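Trindoline working group, Birkport
Minutes, May meeting, 2:00 start

Chair: Pieter Mokoena

1. Previous minutes
Accepted with one fix. The episode total should read 1,486.

2. Bowl task, relabeling
The group went over the results of training on relabeled episodes. Of the full set, 697 had a grasp label that came too early, with the fingers still closing. Labels were moved to the first point where finger width stops changing. Pieter asked if this holds when the fingers are down inside the bowl – the rim can hide the object from the side camera there. Agreed that finger width comes from the gripper's own reading, so the view does not matter for this step.
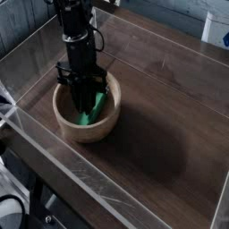 Success on the held-out starts went up by almost 11 points with the new labels. Pieter wants the same comparison with a second random seed before it goes in the draft. No change to the network or the learning rate until then.

3. Baseline
The Tronard baseline still uses the old labels. To be retrained on the new ones so the table compares like with like.

4. Actions
Second seed run – Pieter
Retrain baseline – open, to be assigned by email
Write up the label rule for the methods section – Pieter

Closed 2:50.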